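Flornen Household Guidance
Kitchen: Arranging the Table Beside the Toaster Oven
Revised Sep 12, 2023

This page is intended for residents who keep a small toaster oven on a table instead of a counter. It covers the placement of plates, mugs and dry goods, and the clearance that should be kept for the oven door. Guidance on full-size ranges is given on a separate page.

Placing the oven

Set the toaster oven at one end of the table, with the door facing the open part of the surface. The door must be able to open fully without touching a plate or a mug. Residents should consult the manual for the clearance required at the back and sides. Where no manual is available, leave at least 12 centimeters on each side and more above.

Nothing should be stored on top of the oven. Paper bags, cloths and cardboard are to be kept on a separate shelf. Warning labels must remain legible and should not be covered or peeled off.

Plates

An upright wooden rack takes up less of the table than a stack and allows one plate to be removed without lifting the others. Place the rack at the end of the table farthest from the oven. Plates should be fully dry before they are racked, as moisture held between the pegs will stain the wood over time.

Keep one plate flat on the table while the oven is in use. Hot food can then be set down at once, and the person at the oven does not have to reach across to the rack with a full hand.

Mugs

A mug tree should have a square or otherwise broad base. Hang mugs on opposite sides of the post so that the weight is balanced – two heavy mugs on the same side may tip a light stand. Mugs with printed lettering should be lifted by the handle and kept from rubbing against their neighbors.

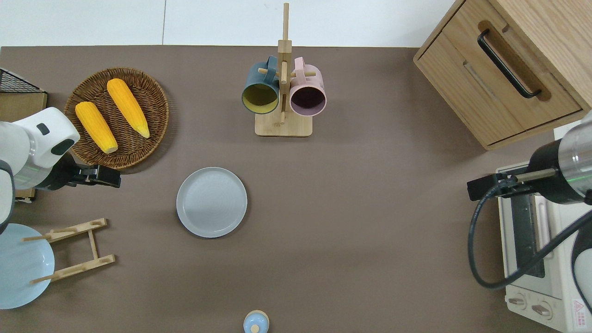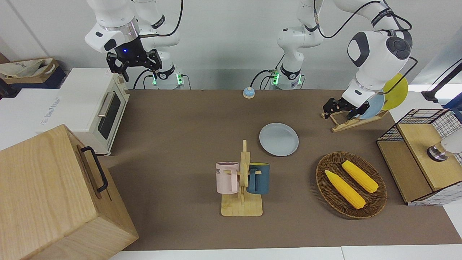

Toaster oven, gray plate and two-mug stand on the brown table.

Corn and other produce

Husked corn may be held in a shallow woven tray for the short time between preparation and cooking. Lay the cobs side by side in a single layer. Corn that will not be cooked the same day belongs in the refrigerator.

Woven trays are not to be placed in or on the oven. Shake out crumbs and silk after each use and wipe the weave with a barely damp cloth. The tray should dry in open air, away from direct heat.

Boxes and baskets

Lidded wooden boxes are suitable for items that are seldom needed. A wire basket may be kept on top of a box if it sits level and does not overhang. Boxes should not project past the edge of the table where people walk.

Routine care

Unplug the oven and allow it to cool for 30 minutes before wiping the glass. Empty the crumb tray weekly. The table should be wiped from the back edge toward the front, with the plates and the mug stand moved aside first. Wooden racks and stands may be treated with food-safe oil each October.

Questions about this page may be addressed to Pin-yu Tai, Household Guidance. Requests for a printed copy should be sent to Jhosep Cuadros at the same office, quoting sheet 41.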